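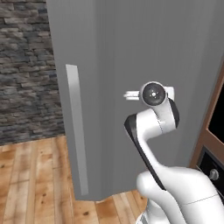 Gray door with vertical bar handle, rendered view.

Apr 18, 2024
By Marius Mihăilă

About Kitden

Kitden measures existing kitchens and writes the drawings and schedules needed to replace them. Our clients are owners and managers of apartment buildings, mostly buildings put up before cabinet sizes settled into the increments now sold by every supplier. We do not sell cabinets, counters or appliances, and we do not take a commission from companies that do. We are paid a fixed fee per unit surveyed, agreed before the first visit.

The office is in Brilldale, on the upper floor of the Rutherford Building. Survey work is carried out within a day's drive. Drawing work is done in the office by the same people who took the measurements.

How the company started

The first contract was for a building on the east side of Brilldale with 82 apartments on what the original plans showed as a single kitchen layout. The owner had ordered one cabinet package for all of them. The first delivery fit the model unit and very few of the others. Plaster had been built up over the years, radiator pipes had been moved, and in one stack of apartments the chase wall stood well forward of its drawn position. The cabinets were sent back at the owner's expense.

I was working for the installer at the time. I measured every kitchen in the building over the following weeks and sorted the results into groups that could share a cabinet order. The owner reordered from those sheets. Kitden was registered that October, and the sheet format we use today is a descendant of the one from that job. The column order has changed and the abbreviations have been cleaned up, but a surveyor from the first year could still fill one in.

We now employ eight people, and we hold survey records for some 2,000 kitchens.

What we measure

A kitchen survey begins with a level reference line marked on low-tack tape around the room. All vertical dimensions are taken from this line, above and below, because floors and ceilings in older buildings are rarely level enough to measure from. The line is removed before we leave.

Wall lengths are taken at three heights: just above the baseboard, at counter height and at the underside of the wall cabinets. The smallest of the three governs. Corners are checked for square by diagonal, and any corner out by more than the filler strip can absorb is drawn at its true angle on the plan.

Supply and waste connections are located by centerline from the nearest finished wall and from the reference line. Gas connections are located the same way, with the position and type of the shutoff valve noted. Outlets and switches are recorded to the edge of the plate. Where an outlet is hidden behind an appliance, the appliance is moved if it can be moved safely and marked as unverified on the sheet if it can't.

Door and window openings are measured to the outside of the casing. Swing direction is recorded for every door that opens into the kitchen or across the entrance to it.

Appliance clearances

Most of the trouble we are called in to sort out after the fact concerns clearances around appliances, and refrigerators in particular. The published width of a refrigerator is commonly the width of the case. The door may be wider, and the handle adds depth. Hinges need side clearance before the door can open past the case, and interior drawers may need the door open well beyond a right angle before they slide out.

For this reason our schedules list case width, door thickness, handle projection and required door swing as separate entries. If the refrigerator stands next to a wall, we draw the door in the open position and dimension the gap at the tightest point. The same is done for wall ovens and for dishwashers set at right angles to another cabinet run.

When a client has not chosen a model, we draw a generic appliance with conservative dimensions and label it as such. The label stays on the drawing until a model number is supplied in writing.

Ventilation requirements are copied from the manufacturer's installation sheet for the model selected. We do not estimate them.

What the client receives

Each apartment gets a plan, an elevation of every wall that carries cabinets or equipment, and a schedule. The set for a building opens with a grouping table showing which apartments can share a cabinet order without modification, which can share one with changes to filler strips only, and which need their own.

Files are delivered as PDF for the building office and in an editable drawing format for the cabinet supplier. Paper copies are printed on request. Dimensions are in inches and fractions, to the nearest sixteenth. We can add millimeters in brackets for suppliers that cut in metric, although we ask to be told before drafting begins.

All sets carry a revision letter. A revised sheet replaces the earlier one in full, and we ask clients to destroy superseded prints. Two revisions of the same elevation pinned up in the same site office caused the only reorder we have paid for ourselves.

Checking

Every drawing is checked against the raw survey sheet by someone who was not in that apartment. The checker adds up each dimension string independently and initials the sheet. In addition, one kitchen from each group is measured a second time before the set is issued.

In our last internal review, 97 percent of repeat dimensions agreed with the first measurement to within an eighth of an inch. The remainder were mostly wall lengths behind fixed radiators, where the tape cannot be held flat. We now use a pair of sliding rods for those locations.

The Nerken register

Survey data is kept in a register we call Nerken, named after the street where the company had its first office. It is a plain database with one record per kitchen and one table per wall. Owners can request an export of their own records at any time at no charge. Records are kept after a project closes so that a later replacement of a single appliance or counter can be checked without another visit. If building work has taken place in the meantime, the record is flagged and should not be relied on until the affected wall has been measured again.

We do not share records between clients. When a building is sold, the register entry is transferred to the new owner only on written instruction from the previous one.

Working in occupied apartments

Nearly all of our surveys take place in apartments where people are living. The building office gives notice to residents, using our template or its own. Surveyors carry identification and wear shoe covers. Counters do not need to be cleared, but the cabinet under the sink should be emptied so that the connections can be reached.

Photographs are taken of connections, valves and rating plates only. They are attached to the survey record and are not used for any other purpose.

A typical kitchen takes less than an hour. Kitchens with sloped ceilings or exposed structure take longer, and the building office is told in advance which apartments those are likely to be.

Limits of our work

Kitden does not provide engineering or electrical design, and our drawings are not a substitute for permit drawings where those are required. We record what can be seen and reached. Pipes and wiring inside walls are shown only where the owner has supplied drawings, and are marked with the source. Suspected asbestos or damaged wiring is reported to the building office the same day, and work in that apartment stops until we have a reply.

Requests for a quotation should include the building address, the number of apartments, the year of construction if known, and any existing plans, including poor ones. Send them to the Brilldale office. Quotations are issued in writing and include travel.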